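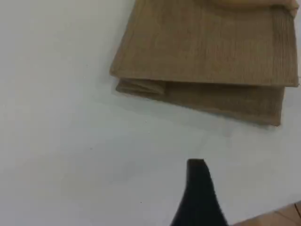

Vosska finger in black, with a folded ribbed cloth.

Vosska Finger Kit: your questions, my answers

Hi, I'm Gert Motaung, and I look after the Vosska kit here at Goltico. I answer most of the mail that comes in, so this page is basically my inbox with the typos taken out. Last updated March 22, 2023.

What do I get for my money?
The full kit is $470. That gets you two fingers, the mounting plate, the drive unit, a cable and the software download. If you already have a cable that fits (check the list on the downloads page first, please!) the kit without one is $460. The arm itself isn't included, and I know the old product page was vague on that. Sorry to everyone who wrote in.

Will it fit my arm?
If your arm takes the Uvurier wrist plate, yes, straight on with four screws. For anything else you'll want the adapter, and I'd love a photo of your wrist flange before you order, as I've seen some very odd bolt patterns.

Why are the fingers that shape?
They're wide at the base and narrow up to the tip. The width is for stiffness and the narrow end is for getting at edges. Desta Wubshet drew the curve, and she went through a lot of cardboard before she was happy with it.

Can it handle laundry?
Folded things, yes, with some patience. Ribbed fabric like corduroy is my favorite to practice on because the tips have something to catch. Go for a clean fold and come in slowly from the side. Thin slippery stuff is still hard, and I wouldn't buy the kit for silk shirts. A pile straight out of the dryer is a whole other project and I haven't cracked it.

What about kitchen things? 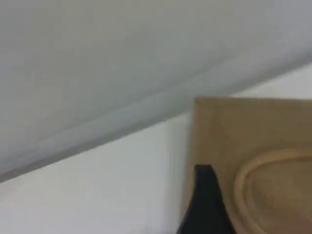

Cutting boards come up in my mail more than anything else, probably because everyone has one within reach of the bench. They're flat, they're heavier than they look, and a finger that lands on the face of one has very little to hold. My advice is to work near an edge. With a tan board like this one, I'd keep the tip out by the side and leave that oval groove alone, however handy it looks. Grooves vary a lot from board to board, so a grip you tuned on one may be useless on the next. Start at low force and go up a notch at a time.

How long does setup take?
Sandra Kershaw timed herself at 50 minutes with the printed guide. I'm slower! Leave extra time for calibration if you've never done one, and do it with the table cleared.

Do the tips wear out?
They do. Wipe them with a damp cloth, skip the solvents, and swap them when they start to look shiny. Replacement tips come from Demissie, who make them for us, and you can order them through the shop like anything else.

Can I send it back?
You have 60 days. Keep the foam insert, it's the one thing people throw out and the one thing I need back.

Is a softer finger coming?
Preben Brynjólfsdóttir has a set on test and I'm hoping to have news in September. No promises on price yet.

My question isn't on the list!
Write to me through the contact form and put your arm model in the subject line.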